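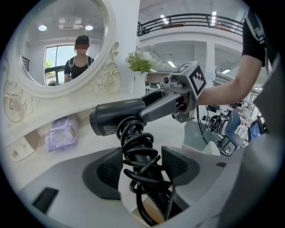
Vasanthi's view, put to me twice now, is that the training salon should have opened to walk-ins in the first term and we lost three months being careful. Fair enough. I don't agree but it's going in the report as she asked.

Warnham Road Hair and Beauty Training, progress report, second half
To: Jovita Tlapale, Dreltura Fund
From: Alaric Pettigrew

Sorry for the state of this, written between clients and the boiler man. Proper accounts to follow from Lucinda, she has the spreadsheet.

Where we are

Target for the year was 329 client appointments done by learners under supervision. We are at 271. Behind, but not badly, and the run up to Christmas is always the busy bit. November is nearly full already, mostly cuts and blow-dries, plus a few colours for people who have been before and trust us.

19 learners on the books. 2 have left since the last report, one moved away, one got a Saturday job at a barber's which turned into a full-time job. I'd like to count that as a good result if you'll let me. The form only has a box for "withdrawn".

Evening group runs 6pm to half eight. Went better than the morning one all through autumn. People with small kids said mornings would suit, then mornings didn't suit. We've moved three of them over and the morning group is now quite small, but they get a lot of chair time so no complaints from them.

Teaching

Cutting units finished for everyone who started in the spring. Colour theory was slow. Ataberk rewrote the handouts half way through becuase the old ones assumed you'd already mixed a tint, and most hadn't. New ones are shorter. Pass rate on the written test went up after that, though I wouldn't hang too much on one test.

Patch testing: we had a gap here. Two clients booked for colour without a test on file. Neither was coloured, they were sent home with a new date and weren't best pleased. Booking sheet now has a line for it and reception can't confirm without it filled in. Ataberk checks the sheet at close.

Blow-drying still the weak spot. Learners rush it, go in on soaking hair, no sectioning, then wonder why the back is frizzy. Vasanthi is doing an extra half hour on it before each evening session until the end of term. Mostly towel dry, section, work from the nape up, keep it moving. Boring but they need it.

Premises

Lease renewed with Murakami for another year, same rent. They were decent about it. Hot water was off for nine days in October, so no colour work and we did dry cutting on training heads and a lot of theory. That's most of the shortfall in appointments right there.

Second backwash basin is in. Third one isn't, the plumber found the waste pipe is too narrow and wants to take up the floor. Quote attached. I have not said yes. Would rather hear from you first as it wasn't in the budget you agreed.

Electrical testing done on all the kit, everything labelled. One set of tongs failed and has gone in the bin.

Money

Broadly on track. Towels and laundry well over, we underestimated how many towels a wet evening gets through. Product under, thanks to the Lurkar discount which came in late but was backdated. Lucinda thinks the two nearly cancel out. Travel bursaries underspent, I think learners don't like asking. We've put it on the joining form as a tick box so nobody has to come and find me.

Could we move what's left of the bursary line to childcare? Four learners have asked about it. I know it needs your say so in writing.

Problems

No-shows. Clients pay very little so they don't mind missing it. We started text reminders the day before and it has helped a bit. Vasanthi wants a small deposit. I'm wary, some of our regulars really haven't got it. We'll try it on colour only from January and see.

Cover when I'm off is still thin. Lucinda stepped in at the desk for a week and I'm grateful but she has her own job to do.

Next

Assessments in the first half of next term. Open evening before that, you'd be very welcome, 5pm start. Walk-ins from the new year, two afternoons, so Vasanthi gets her way after all.

Need from you: answer on the floor, answer on childcare, and the new claim form as the old link dosen't work.

Alaric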